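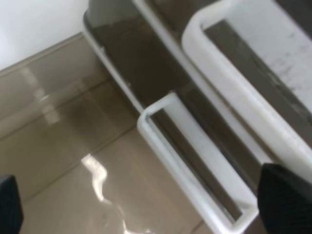
White molded plastic with loop handles, on the tile and due for a wipe.

Cleaning Plastic Racks, Stools and Clear Bins Without Scratching Them

Posted by Domenica Holzer, November 14, 2018

White plastic shows everything. Gray scuffs, shoe marks, the dust that settles on flat panels and turns sticky near a stove. Most of it comes off with dish soap and warm water if you give the soap time to work. People tend to scrub first and soak later, and by then the surface is dull and picks up dirt faster than before.

I do all of our plastic in one go, usually once in the fall and again in February. It takes a morning for a small house. Take everything off and out of the pieces before you start, and put the contents on a bed or a table so the floor stays free to work on.

What you need

A bucket or a deep sink
Plain dish soap
Baking soda
White vinegar
An old soft toothbrush
4 cotton cloths (old T-shirts are fine)
A dry towel to stand things on

Leave the green scouring pads in the drawer. The same goes for powdered cleanser and steel wool. They take the shine off molded plastic on the first pass, and there is no good way to get it back at home.

Racks and step pieces

Start with a dry cloth. Loose grit turns into sandpaper once it is wet, so get rid of as much as you can first. Tip the piece on its side and knock it gently with your palm. More will come out of the hollow parts than you expect.

Wash the flat panels with warm soapy water and a cloth, top to bottom. Let the suds sit for three minutes before you wipe. Handles and rails usually need less work, though the inside corners hold a line of dirt that a cloth skips over. Use the toothbrush there.

If gray smudges are left after washing, mix baking soda with enough water to make a soft paste. Put it on with a fingertip and rub in small circles with a damp cloth. Light pressure is enough. Rinse well, or it dries to a white film. Black heel marks sometimes come off with a clean pencil eraser, and it's worth trying that before the paste.

Yellowing is a different matter. Sun does that, and soap won't change it. I turn the yellow side to the wall.

The floor underneath

While things are moved, do the floor. Sweep along the wall, then mop with plain water and a small squirt of soap. Glossy tile streaks if you use too much. Go over it once more with clean water and dry it with a cloth if you want the shine.
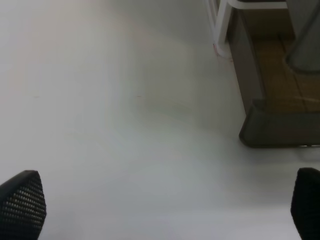
Check the feet of anything heavy before you slide it back. A grain of sand caught under a leg will leave a scratch as long as the slide. Lift if you can. If you can't, put a folded towel under the feet on one side and then the other, and pull the towel. Felt pads help under chairs but they collect hair and grit, so peel them off and replace them when they go flat.

Small spots on a pale surface should be tested with a damp fingertip before anything stronger. Many are only crumbs or a splash of something that dissolves in water. For a spot that stays, a drop of dish soap left for a few minutes will usually loosen it. Vinegar is all right on most glazed tile, but keep it off marble and other natural stone — it etches.

Clear bins

Clear plastic is softer than it looks and scratches easily, so it gets the newest cloth. Empty the bin completely. Rinse it before any wiping, inside and out, to float off the dust. Then wash with lukewarm water and dish soap. Very hot water can warp a thin bin, and a warped bin never takes its lid properly again.

For cloudiness left by hard water, wipe with one part vinegar to 4 parts water, wait a minute, and rinse. Don't use window cleaner with ammonia in it. Some clear plastics go hazy or crack along the corners from it, and the damage shows up weeks later.

Corners are where the crumbs stay. Wrap a cloth around the handle of a wooden spoon and run it down each seam. Stand the bin upside down on the towel with one edge propped up so air gets in, and leave it until it's dry all the way through. A bin that's put away damp will smell when you open it. 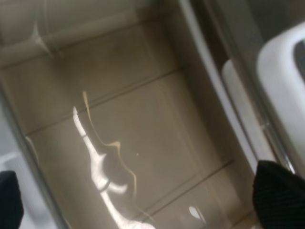
A clear bin over tile. Tilt it toward the light to find leftover specks and streaks.

Sticker residue comes off with cooking oil. Rub in a little, leave it for 19 minutes or the length of a phone call, then wash with soap. My neighbor Soledad Lozano uses peanut butter for the same job and it works, but you have to wash twice.

Putting things back

Put the heaviest things at the bottom. If you nest clear bins, lay a sheet of paper between them to keep the bottoms from rubbing. Label the short end, where you can read it on the shelf. Masking tape and a marker will do, and the tape should be changed each time you wash, before the glue sets.

A cracked bin can be kept for the garage with tape on the outside. I wouldn't use one for food or fabric, since the edges catch.

Next time: taking apart and cleaning a dish drainer.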